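Frequently Asked Questions

I get a lot of the same emails about my beginner piano lessons, so I've put my answers in one spot. If yours isn't covered, write to me and I'll get back to you (evenings are best, I teach until 7 most nights).

Do I need a real piano to start?

Nope! A keyboard is fine for the first year or so. I'd look for full-size keys that push back a little when you press them. Lots of my students have the Lendik, which sells for 300 dollars at the music store in Drornside, and I've got one in my own spare room for when the upright is being tuned. Please don't buy anything fancy before your first lesson. Come try mine first.

I'm in my sixties. Is it too late?

I started at 41, so you're asking the wrong person if you want a yes. Obed Eshun came to me after he retired, never having read a note, and he played two pieces at our May get-together and then stayed to play one of them again because he liked it so much. You'll learn differently from a kid. Adults tend to get the reading quickly and then get cross with their fingers for not keeping up.

My hands are small. Will that be a problem?

Hardly ever with beginner music. Most of what we play in the first two books sits under five neighboring keys, and when a chord is too wide we roll it or drop a note. I do like to know your comfortable stretch, so before lesson one I ask you to hold your hands out over a table, open your fingers until it starts to feel like work, and then back off a bit.

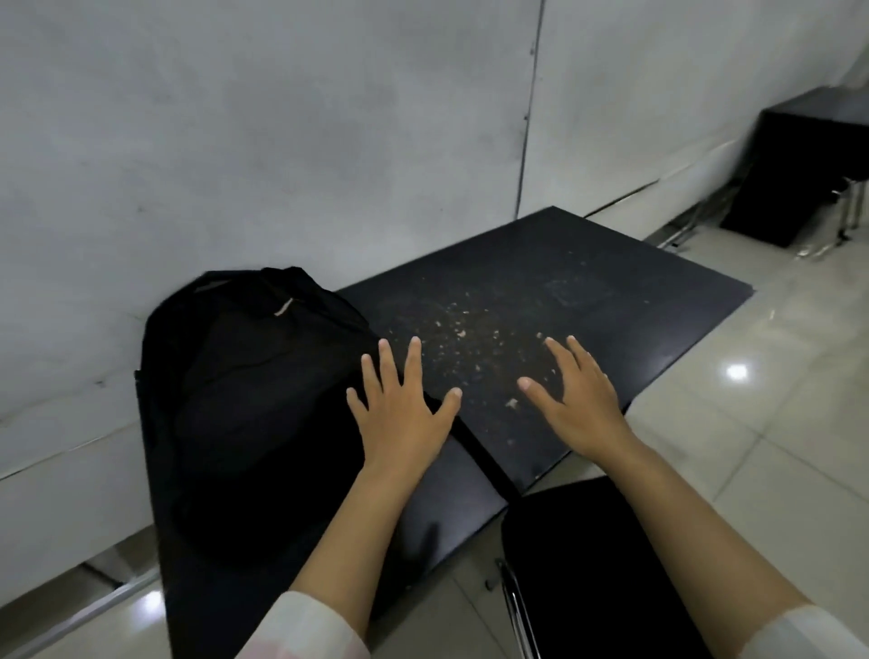

Fingers open, thumbs toward each other.

If that hurts at all, stop and tell me. I'd much rather change the music than have you sore. And if you have arthritis or an old wrist injury, mention it when you book so I can pick the pieces with that in mind.

How much should I practice?

Fifteen minutes a day beats two hours in one go, every time. Leave the lid open and the book on the stand. I mean it, the lid makes a huge difference!

Which book do we use?

The Akska beginner book, the spiral-bound one, since it stays flat. Everybody gets stuck on the waltz on page 159. Skip it and come back later, I won't tell.

Where do I find you?

1179 Van Dusen, the side door, up the steps. Parking on the street is free after 5. If the door's locked I'm probably still finishing with someone, so give it a knock and wait a minute.

What if I have to cancel?

Text me by noon the day before and we'll find another time. After that I do have to charge for the lesson, sorry, but if you're sick please stay home and we'll work it out.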